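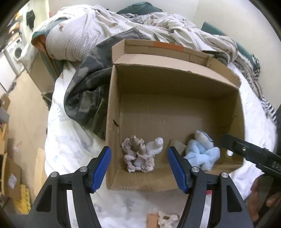
Packing small soft items: notes from the Atley move

16th May

I have moved four times and packed the small soft items badly on three of those occasions. By small soft items I mean socks, hair ties, washcloths, scarves, gloves, sleep masks, and the fuzzy cloths used for glasses and screens. They weigh almost nothing and have no fixed shape. The usual practice is to push them into the gaps in other boxes, where they do work as padding, and then to spend the first week in the new place opening boxes marked KITCHEN to find a matching pair of socks.

For the move from Brunasau to Atley I gave these items a box of their own. What follows is the procedure, with the parts that did not work.

Choice of box

Plain corrugated cardboard, single wall. Double wall is unnecessary at this weight and harder to fold flat afterward. I prefer a box with a hand hole in the side. A box of soft goods is light enough that you will carry it in one hand whether or not you intended to, and the hole takes a few fingers. The objection to hand holes is dust. On a short move in a closed van this can be ignored. For storage, tape a square of paper over the hole from the inside.

Old tape should be looked at before reuse. Paper tape that is still flat can stay. Plastic tape that has lifted at one end should come off completely, because new tape stuck over it holds only as well as the old tape does. Pull it back slowly at a low angle. Pulled straight up, it takes the top layer of the cardboard with it and leaves a rough patch where nothing sticks well. Scraps of cardboard from this go in the trash at once or they end up in the bedding.

Flaps

The long flap at the back should stand upright while you pack. If it keeps falling inward, bend it once along its length, a short distance from the free edge. The ridge stiffens it. Front flap down, side flaps out. You want one low side to reach over and one high side to stop things thrown in from the front. I do throw them in.

Work surface

I pack this box on the bed. The floor is the common choice and I think it is wrong for this category. A bed puts the bottom of the box at a comfortable height for a person standing, and the area next to the box becomes the sorting area. Two conditions apply. The bed has to be made, with the sheet pulled tight, or small items disappear into the folds. The sheet should also be pale or have a faint pattern, so that a sock or a hair tie shows against it. White on white is still a problem. I lost one white sock this way in April and recovered it from the washing machine at Bae Street, where it had gone with the sheet.

The drawback is that a mattress gives. A box on a mattress tilts toward whoever is leaning on the edge, and everything in it slides to the front. With a light load the contents move and the back half of the box stays bare. Either correct for this at the end or put a large tray under the box. I used a baking sheet until it had to be packed.

Sorting

Stefaniia Shevchuk, with whom I share the apartment, sorts by owner. I sort by texture. We argued this for longer than it deserved and ran both systems, hers for socks and mine for everything else.

The reasoning for texture is as follows. Fuzzy fabrics collect lint and give it to anything smooth. Ruffled or elastic items, scrunchies above all, catch on loose knits. Socks do neither to any great degree and can sit between the two. The layout I settled on:

Left side, front: scrunchies, headbands, anything gathered or with elastic in it.
Center: socks.
Right side: fuzzy cloths, fleece, washcloths.
Back: left open until the end, then filled with whatever is flat.

The back is filled last for practical reasons. It is the part farthest from your hands, and anything placed there early has things piled in front of it before you have decided whether it belongs.

Folding

For socks, fold the pair together once at the ankle and lay it down. I do not ball them. Balling stretches the cuff of one sock in every pair and wastes space, as balls do not pack closely. Single socks go in unfolded with the toe up, so that they are visible from above and can be matched if the partner appears. About half of mine were matched by the time the box was closed.

Fuzzy cloths should not be folded tightly. The pile keeps a crease for a long time. I bunch them loosely and let the weight of the next layer flatten them. It looks careless and takes up more room at first, but the volume comes down considerably under even a thin layer of socks.

Scrunchies can be threaded onto a cardboard tube. I tried this and stopped. The tube took more room than the scrunchies did, and Stefaniia wanted one back within the hour.

The drop zone

Some items will land beside the box. Keep a strip of sheet clear along the near side of it and look there before closing the flaps. Nearly everything I thought was lost during this move was lying directly in front of the box, under my own line of sight, hidden by the front edge.

Closing

Do not compress the contents by kneeling on them. Close the side flaps first, then the long ones. If the box is less than full, and it probably will be, fill the space with a pillowcase. An underfilled box folds in when another is stacked on it. Mine went at the top of the stack in any case.

Labeling: write on a side as well as the top. I wrote SOFT SMALL on ours. Illia Mykhailiuk, who drove the van, read this as an instruction about handling and put it on the passenger seat. It arrived in excellent condition.

Unpacking

Total time from opening to empty was short enough that I did not record it. The texture groups survived the trip. The sock layer had moved forward a little and one headband had worked its way in among the washcloths. Lint transfer was low. In the earlier move from Cokthorpe, when everything went into two trash bags, I was picking blue fluff off dark socks into the following month.

The box has been kept. It is folded flat behind the wardrobe with the tape removed, and the flap still has its crease. If we move again I would change two things: a shallower box, so the bottom layer can be reached without bending over the edge, and a small zip bag for the hair ties, which Stefaniia proposed at the start.

Next post will cover the cable drawer, once I find the chargers.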